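Radomir Milošević sews for a living, sort of. He teaches hand stitching in a back room at Dolo, the fabric shop, and has a waiting list of 307 people. We got him between classes in June, eating a sandwich standing up.

Stitches are stitches, he says, and he'll look at anyone's. Quilters, sailmakers.

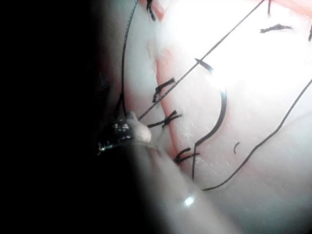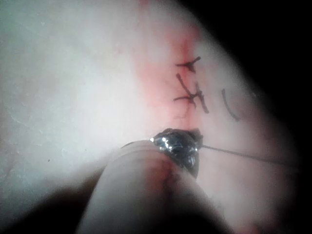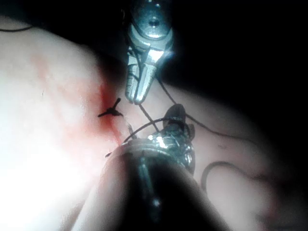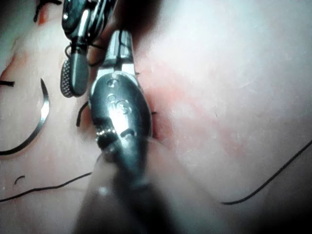
Black thread on a pale surface, stitching of the surgical kind.

First job was at Tolier, the coat people. Hems mostly. "I did 300 hems before they let me near a collar. Then I ruined the collar."

Five years there. Then Brulleo, upholstery, which he hated. "Staples. Everything was staples."

His teacher was a tailor called Janevski – strict, quiet, terrible radio. "He cut out my work with a razor blade and handed me the peices. I went home and cried, then I did it agian."

What do beginners get wrong? Thread too long, he says right away. "They want to thread the needle once and be done for the day. So it knots, and they blame the thread."

He owns about 2,000 spools. Won't buy more. Bought two last week.

Sewing machines? Has one, uses it for curtains. "I'm not a monk."

Next class is backstitch. Bring your own scissors.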